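June, notebook, Nodbridge array

7:40 am. Coffee in hand, data in hand, very happy. The overnight run finished and all four stations recorded straight through, which has never happened before. Not one gap! Station 2 used to drop out whenever the battery got cold in the early hours, and the trace is clean right up to the time I pulled the card.

Quick recap for anyone picking this book up cold. We want to know how much more the soft fill on the valley floor at Nodbridge shakes than the rock on the ridge. Same small quakes, same minutes, one sensor on rock and three down on the fill. If the valley stations come out bigger by a steady factor at some frequency, that frequency is the one the sediment likes, and anything built there with the same natural sway is going to have a harder time of it.

Stations as they stand now:
1 - ridge, on bare rock, behind the water tank
2 - edge of the fill, Arabzadeh farm, by the gate
3 - middle of the fill, Arabzadeh farm, far field
4 - river end, under the old pump house

All on the Brultell digitizers with the three-part geophones. Timing from GPS, checked at both ends of the run. Station 4 lost its fix for a while under the pump house roof but the clock drift across that stretch is tiny, far less than one sample. I'm keeping it.

Ran the trigger scan in Lodeo with the short window at 1 second and the long one at 30. It came back with over 1032 triggers across the array, and I nearly fell off the stool. Then I looked at them. Most are trucks. There's a lovely little bump every time something heavy crosses the cattle grid near station 2, and you can watch it fade out by station 3. After asking for all the stations to trigger inside the same few seconds the list drops to 11 events, and those look like real earthquakes. P arrival, S arrival, nice decaying tail. I picked them all by hand before lunch and I'd happily have picked more. 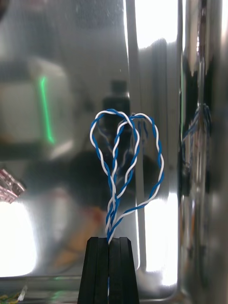 Mulugeta: two of your S picks at station 3 look late to me. I think you're on the surface wave that comes off the valley edge, and the real S is the smaller kick just before it. Rotate the horizontals toward the ridge and it should pop right out.

1:15 pm. He's right, and it's gorgeous. I rotated both and the S comes up sharp on the transverse with the edge wave rolling in behind it. The edge wave is the biggest thing on the record. So the worst shaking at station 3 isn't the direct arrival at all, it's energy that got into the side of the basin and then sloshed across. I've read about this plenty of times and never had it in my own data. Repicked both. Old picks are kept in the file with a strike next to them, please don't delete.

Spectral ratios next. Valley over ridge, horizontals combined, smoothed, S window only. First look:

Station 2: a broad hump, low, could be nothing.
Station 3: clear peak at a bit above 1 Hz on every event. Every single one!
Station 4: peak is there too but shifted higher, and it wanders from event to event.

The shift at 4 makes sense if the fill thins toward the river. The wandering I don't understand. Lorne Bélanger thinks the pump house itself is rocking and we're partly recording the building. Easy to test by moving the sensor out onto the grass for a week and burying it at the same depth as station 3. I also tried the ambient noise method on the quiet hours (horizontal over vertical, no quakes needed) and station 3 gives the same peak to within the smoothing. Two methods, same answer. I drew a box around that in red.

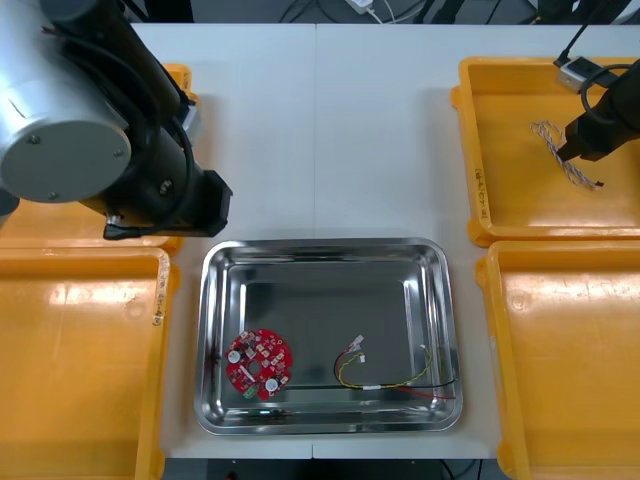
Sensor burial is the weak point in all of this and I want to fix it before the next run. At station 2 the lead came out of the hole tight and went straight up to the digitizer box, so every gust on the box tugged the geophone. You can see it on the vertical as a low mush whenever the wind gets up. The lead needs slack and it needs to be tied off somewhere that isn't the box. Think of the loose black cables looping along the side of that arm link - a loop with room in it, then the fixed point. I'd like a loop at least that generous in every hole, laid in the dirt and covered before the lid goes on. Mulugeta suggests a brick on the lead halfway along, and I'm all for the brick.

3:50 pm. Huddle test for the spare geophone. Put it next to the station 1 unit on the basement slab and let both listen to the same floor. Traces overlay so well I thought I'd plotted one of them twice. Checked, I hadn't. Gains agree, polarity agrees, the east component is NOT swapped this time. The spare can go out to the pump house lawn.

Still open:
- ask the Arabzadeh family about the far field, they may want to cut hay
- new desiccant for station 4, the packet was soggy
- velocity profile by sledgehammer line, need a dry morning and two strong people
- rerun the ratios with a longer S window so the edge wave is included, compare with the short one

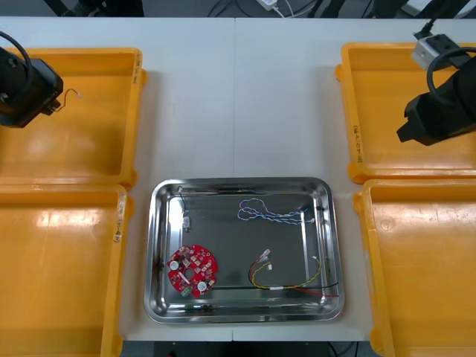 Table from above, steel tray between the yellow ones.

5:30 pm. Reran the long window after all, couldn't wait. Station 3 peak stays put and gets taller, just as it should if the edge wave is feeding it. Plots are in the shared folder under Nodbridge, June, ratios. Lorne wants to see the individual events as well as the average, so I've left them in thin gray behind the mean. Sledgehammer is in the van.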